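Dry Storage
2018-04-30

Plastic travel goods fail in predictable places. The hinge goes first, usually within 500 openings if it is molded in one piece with the lid, and the snap closure follows. Turnora, which makes small cases for the luggage trade, now molds its hinges in polypropylene and leaves the bodies in a stiffer resin. The parts cost more to assemble. Returns fell.

Ventilation is harder to get right. A sealed case keeps lint off the bristles but holds the water left on them after rinsing. Imia tested vent holes in several positions and settled on a pair near the head and a slot at the base, so that air moves through the case when it stands upright. Harasym went the other way and sells an unvented tube with a removable end cap, to be left open overnight.

Material also limits cleaning. Many clear cases are polystyrene, which crazes in hot water. Ellura prints a limit of 60 degrees Celsius inside the lid and advises against the dishwasher. Polypropylene tolerates more heat but looks cloudy, and buyers tend to read cloudiness as wear. 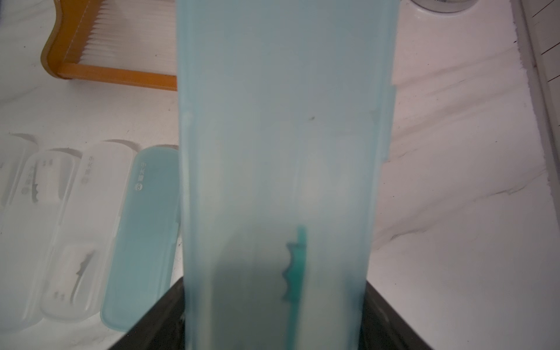
Can a case be put away while the brush is still damp?
For a few hours of travel, it can. Shake the brush out first, and open the case on arrival so both parts dry in the air.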